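In praise of the awkward hand

I have spent most of this year arguing with Frans Hendriks about fingers. He runs the cell at Rerkcombe and he loves a parallel jaw: two pads, one motor, fourteen lines of setup and you're picking things up before your coffee is gone. I came in a convert to hands with proper fingers, and after 230 trials I'm more of one than ever!

The usual case against them is easy to make, and Frans makes it well. More joints mean more to calibrate and more to break, and our tuning notes now run to four pages. For boxes on a belt, fine, give me the jaws. But who has a house full of boxes? Open any kitchen drawer and you get squeeze bottles, round cans, soft packs, paper, pens, all lying whichever way they landed.

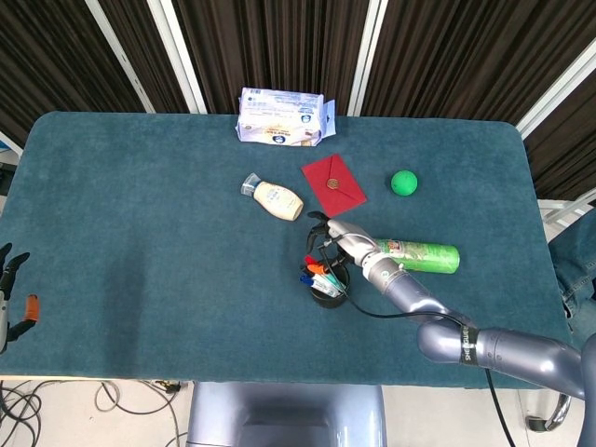
What won me over was cylinders. A jaw has to meet a can squarely, and if the can is lying down and the approach is a little off, it wants to roll. Fingers can wrap. They can come in at a sloppy angle and close until something pushes back, and I find that wonderful to watch every single time (Annelies Van Acker has asked me to stop cheering).

I'll give Frans this much: thin flat things are still miserable. An envelope on cloth can defeat an expensive hand, and a pair of plain pads with a decent edge will often do better. Soft packaging is somewhere in between, and we're still fighting over how to score it.

So my plea to anyone comparing grippers is to be messier about it. Put the bottle on its side. Mix heavy with light, slippery with crinkly, and don't tidy up between runs. The Ots controller we tried in July looked brilliant on a row of neat blocks, and I learned far more from one afternoon of groceries. Next I want to try wet dishes, if Rocío Salinas will let us near the good bench.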